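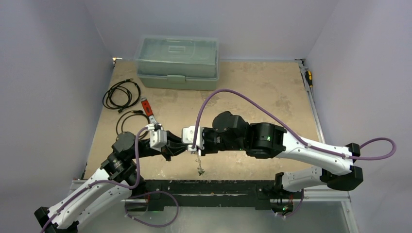

Cables, Chargers and Odd Bits: the Swap Table is Back

Home News What's On Swap Table Past Issues Contact

Quick one this month, I'm typing between two other jobs so forgive the state of it.

Swap table is Mon 2 September, back room of the Drolbridge library, doors at 4 and we pack up when the building closes. Same deal as spring. Bring cords you don't need, take cords you do. No money, no tickets, no sign-up sheet.

Last time 68 people came through and we ran out of table before 5. So two rooms now. Jucélia Siqueira has the front room (phone chargers, USB anything, earbuds) and Zhuoran Tang is in the back with the heavier stuff, meaning monitor cables, power bricks, extension cords, printer leads. If you can't tell what you've got, go see Zhuoran. He likes the weird ones.

Before you come, please:

Coil it. Loose coils, not wrapped tight around your hand and elbow, that puts a twist in the cord and it never lies flat again. Over, then under, then over. Haf Penry will show anyone who asks, takes two minutes.

Tie it. Twist tie, string, strip of old T-shirt. Rubber bands go gummy in a hot garage so skip those.

Label it if you know what it went to. Masking tape folded over the cord like a little flag, ballpoint not marker. "Old scanner, worked 2 yrs ago" is plenty. Power bricks especially!! A brick with no label is a brick we mostly can't give away. Check the volts and amps printed on the back and copy them on to the tape if the print is small.

Look it over. Cracked jacket, bare wire, scorched plug, bent prongs: don't bring it for the table. Meirion Lloyd will have a scrap bin by the side door and takes the lot to the county drop-off after. Scrap bin takes strings of holiday lights too, lots of you asked. Does NOT take loose batteries. Last time we got a coffee can full. Please no.

On storage, since three of you wrote in. My two cents. Clear boxes with lids, shoebox size for small stuff, one bigger one for power strips. One kind of cord per box. A paper list taped inside the lid. Keep them off the basement floor. I had everything in a single drawer for years and bought the same HDMI cable I think four times, so I'm no expert, but the boxes have held up since November and I can find things now. Iolo Penry uses toilet paper tubes stood on end in a carton, one cord per tube, costs nothing, looks a bit silly, works great.

How many to keep? I go with two of each kind we use in the house, one of each kind we don't. Rest goes to the table. Anything for a gadget you no longer own goes to the table, even if it came in a nice bag.

Wanted list, from people who wrote in:
- barrel plug charger for a Dumex desk lamp, 12 volt
- the flat gray lead for a Ristić sewing machine pedal (two people want this, first come)
- any VGA cable longer than 6 ft
- a phone cord, the curly kind, beige if posible

Still need a hand setting up from 3. Mostly unfolding tables and taping down signs. Sixteen tables this time, they're not light. Call the desk, extension 452, or just turn up.

Parking is behind the building, the front lot is getting repaved that week and they will tow. Ramp is on the parking side as well. Room is warm so bring water.

Leftovers go to the repair bench at Grelemness for parts, so if you drop something off and change your mind, come get it before we pack up.

Next issue will have the seed list and the book sale dates, which I don't have yet. Ok got to run, see you at teh table.

3 comments 16 shares

Contact the newsletter desk: ext. 452 | © Drolbridge Library Neighbors | Back to top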